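Grandmother's account of leaving Durkeo doesn't match the records. Do I fix it?
Family Stories and Local Memory > Recording Relatives

rheapol
Hi all, Rhea Policarpio here, long-time reader, and I've posted maybe twice. I finally got my grandmother to sit down and talk about the year the valley was cleared for the reservoir. She was nine. Her family was one of the last out of Durkeo, the lower village, and they ended up in Vachon like pretty much everybody else did. I have a little over four hours of her on tape, and I'm so glad I do, because she had never told my mother any of it!

My trouble is this. She says they left in the snow. She is very firm about it. She talks about her father carrying her brother and the snow coming in over the tops of his boots. But the clearance list has the family signed out in April, and I've found a letter from my great-uncle that mentions the plum trees being in flower when the truck came. She also says there were 600 people on the road that morning, and I can't make that work with anything at all.

I'm typing it up for a booklet for the cousins. Do I print what she said? Do I put the right date in? My mother thinks I should quietly change "snow" to "rain" and leave it there.

millrace_tom
Print what she said. Every word of it. Put the April date in a note at the bottom of the page and let people read both.

I did the same sort of thing with my dad and his move off the farm. He had the wrong president in it. I left the wrong president in.

oldvachon
I'm going to disagree with Tom a little, sorry Tom. My people came out of Fullia, the upper village, and I've been reading these family booklets for years. What happens is that the note falls off. Somebody copies a page for a school project, or reads a bit out at a reunion, and two reunions later it's a fact that the valley was cleared in a blizzard. There is already a painting of it in the library in Vachon with snow in it! I've seen kids pointing at it.

If you know it's wrong, say so in the main text where it can't get lost.

millrace_tom
But she doesn't know it's wrong, we don't know it's wrong. We know a list says April. Who filled in the list? Some clerk in an office. Those lists were made up afterward half the time.

oldvachon
There's a letter with plum trees in it, Tom.

rheapol
Ha, okay, both of you. The great-uncle wasn't a clerk, he was on the truck. But he was also fifteen and liked to dress things up, from what I hear.

quiltedhen
Could there have been two trips? My husband's family went back and forth. They moved the animals and the stove first, in winter, and came back for the beds and the old folks when the road was better. If you ask his aunt about "the day we left," she mixes up at least two days and I think maybe three. She isn't making any of it up. It was all leaving.

rheapol
quiltedhen, I hadn't thought of that at all. She does mention the stove going ahead of them! I'll have to listen again. It's on the second tape, I think, somewhere after she talks about the dog.

pinecone_lu
Can I ask a practical question in the middle of all this? What are you typing it up with? I'm about to start with my own grandmother and I'm scared of the typing.

rheapol
I used Brivis for the first pass, on my phone. It does all right with English, but she slips into the valley way of talking whenever she gets to her mother, and then it turns into soup. It wrote "the bean lady" for what I'm pretty sure was the name of a street. So I do those parts by hand with headphones, ten minutes at a time, and then I go do something else for a while. It's slow and I like it more than I expected to.

pinecone_lu
Okay, that helps. How did you get her talking? Mine just says "oh, it was hard" and offers me cake.

rheapol
Mine did the cake thing too. Questions about dates got me nowhere. "What year was it," nothing. She'd look at me like I was from the county. I'm putting a longer answer together, give me a bit.

rheapol
Back again, with the longer answer. 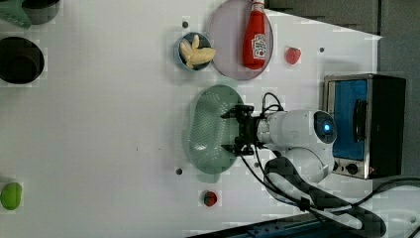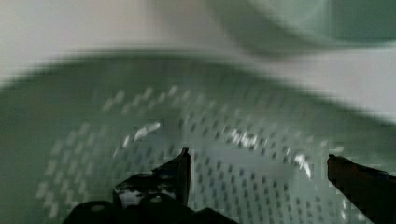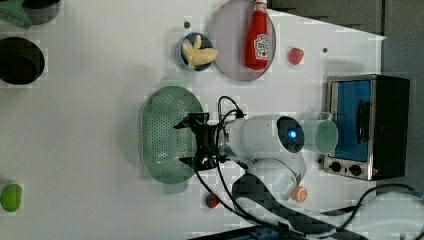

What worked for me, pinecone_lu, was asking about things in the house and staying away from feelings and years. I asked what was on the shelf over the sink in Durkeo and she talked for forty minutes. Her mother had a colander, and the way she described it, it was very near the oval green one in the first picture, with the rows of little holes, only hers was chipped enamel and had a wire handle somebody had put on. They carried the last eggs out in it, wrapped in a dish towel, on her lap in the truck, and she was told if she broke one she'd be walking to Vachon. From there she went straight on to who was sitting next to her, who was crying, who was pretending not to, and what they could see out of the back. I never asked a single question about the truck. So go for the kitchen first, and let her wander.

pinecone_lu
The eggs! I'm going to ask about the kitchen. Thank you.

millrace_tom
Eggs in her lap in deep snow, though? Hens mostly quit laying in the cold. I hate to say it, but that's one for the April side.

oldvachon
Welcome over, Tom.

millrace_tom
I still say print the snow.

quiltedhen
Some hens lay right through if you keep them in the barn with the cows, so I wouldn't hang anybody on the eggs.

rheapol
You people are wonderful and I've now spent my whole evening reading about hens.

What about the 600, though? She says it like she counted them. "There were 600 of us on the road." The plaque by the dam says 1,235 people were moved out of the valley altogether, both villages and the farms. My cousin found an old school essay that says 860. And now I've got my grandmother's number, and I don't know where any of them come from.

oldvachon
The plaque number is the one I'd trust least, to be blunt. It went up years later, and I've heard it includes workers' families who only lived there while the dam was being built. The 860 I can help with, a little. It's Durkeo and Fullia together without the outlying farms. My aunt had it from the parish book, household by household, and the essay probably got it from the same place.

As for 600 on one road on one morning, I'd say no. They went out in small lots. My family's lot was roughly 30 people, and that was considered a crowd.

millrace_tom
To a nine-year-old, 30 people with all their furniture on their backs is 600.

oldvachon
Now that I agree with.

quiltedhen
Or she heard a grown-up say it. My husband's aunt has a number she always uses too, and it came off a handbill.

rheapol
So would you put a note on that one?

oldvachon
I would, and I'd put it right there in the paragraph, in your own voice. Something like "My grandmother remembers 600 people. The parish book has 860 for the two villages, and others have told me families went in small groups." You're allowed to be in the booklet, you know. You did the listening.

millrace_tom
I'd go along with it if her words come first and they're whole. What I can't stand is where the grandchild keeps popping up in the middle of a sentence to correct the old lady. Let her finish, then talk.

rheapol
I can do it that way. Her part in full, then a short bit from me after each section, in different type so nobody can mix them up. And no changing snow to rain, Mom can be mad.

fullia_grandson
I only just joined to say this. My grandfather was from Fullia and he had snow in his story too. He was a grown man at the time. He always said the upper road was still drifted shut at the bend and they had to dig before the trucks could get down. It could be blooming in Durkeo and white at our end, it's a big drop between the two. Did her family go out by the bottom road or over the top?

rheapol
Oh my goodness. I don't know! I assumed the bottom road because they were in Durkeo, but she does talk about "going up before we went down" and I thought it was just a way of speaking.

fullia_grandson
The bottom road was closed part of that spring for the bridge work, if I've got it right. I'd check. I've got my grandfather's map somewhere, he drew it for me on the back of a feed calendar. I'll scan it when I'm at my sister's.

oldvachon
If you have a hand-drawn map of the upper road I'd very much like to see it too. The library has nothing from that side.

millrace_tom
I'm not going to say anything.

oldvachon
Good.

rheapol
I'm seeing her tomorrow afternoon and I'm taking the recorder and a cake of my own. I'll ask which way the truck turned at the end of the lane. And about the stove, and whether they kept hens in with the cows. Will report back.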